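4.2 Advance booking and seat choice

The second part of the study looked at how people who book cinema seats in advance differ from those who buy at the counter. We worked with booking records from three cinemas, referred to by the names of their districts: Ivanis, Korow and Nel. All three belong to independent owners, and all three moved to the same online booking service, Hodia, in the same year. Before that, Ivanis and Korow took phone reservations, while Nel sold tickets only at the door.

Records were kept for every paid ticket, with the time of sale, the screening, the seat number and the way the ticket was bought. Free tickets, school screenings and private hires were left out. We also left out screenings with fewer than 20 tickets sold, where almost any seat is open to any buyer and the choice says little about what people prefer when they must compete for it.

Online buyers see a seating plan and pick a seat themselves. Counter buyers at Korow and Nel are shown the same plan on a small screen turned toward them. At Ivanis the clerk chooses unless the customer asks for something particular, and we treat the Ivanis counter sales separately for that reason. A few clerks there told us that regular customers nearly always ask, and that new customers seldom know they can.

The seats in each hall were sorted into zones by row and by distance from the center aisle. Korow has no center aisle in its larger hall, so the midline of the screen was used there. Seats sold for wheelchair users and their companions were not assigned to a zone, as these buyers have little real choice in any of the three buildings.

Online buyers filled the middle of the back third first, then moved outward along the same rows before moving forward. Counter buyers were more spread out. Part of this comes from timing, as the counter sells mostly in the last half hour and the favored seats are often gone by then. When we compared only screenings where the back third was still open at the time of the counter sale, the gap became smaller but did not close. Counter buyers still took aisle seats more often than online buyers did, and they more often sat in the front half.

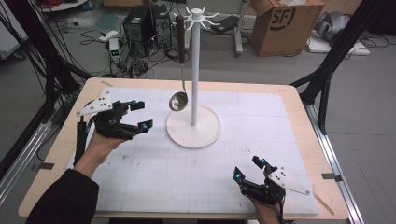
Figure 3. Tabletop view with a hook stand, a ladle and a hand-held gripper.

The kind of film mattered less than we had expected. Recorded concerts and stage plays drew an older audience at all three cinemas, going by the share of senior tickets, and these screenings sold earlier than ordinary features. Seat choice within them followed the same order as for other films, with one exception at Nel. The recorded concerts there filled from the center of the hall outward, with the last rows among the slowest to sell. Staff put this down to the speakers along the back wall, which some customers find too loud. We had no sound measurements from the hall and cannot say whether that is the cause.

Group size had a clearer effect. Single buyers online often took a seat with one empty place between themselves and the next person. These gaps were hard to sell later, and at Korow they made up most of the unsold seats in otherwise full screenings. Hodia offers a setting that blocks a choice if it would leave a single empty seat. Ivanis switched it on early in the study and switched it off again in January after complaints from customers who did not understand why a free seat could not be picked. The period with the setting on was too short for us to draw any firm result from it.

Larger groups behaved differently. Groups of four or more seldom split up, and would move forward several rows to stay together. At the counter they were more willing to split into pairs, especially when the film was about to start. We could only identify groups by a shared purchase, so friends who paid separately were counted as single buyers. This is likely to make the number of single buyers look higher than it was, mostly at the counter.

To check the records against what customers said, we handed out 200 short paper questionnaires in the lobbies - one page, with space for comments on the back. People were asked why they had chosen their seat and whether they would have paid more for a better one. The most common reason given was the view of the screen, followed by being able to leave without disturbing others. Few online buyers mentioned price. Several wrote that they had booked early only to get a certain seat and would have been happy to come on another evening if it was taken.

Some limits should be kept in mind. The three cinemas are small, and none of them has the reclining seats now common in larger chains, where rows are farther apart and the pull of the aisle may be weaker. None charged more for some seats than for others. The records also show where people were meant to sit, and staff at Nel said that customers often move once the lights go down. The next section turns to cancellations and unused tickets, using the same records.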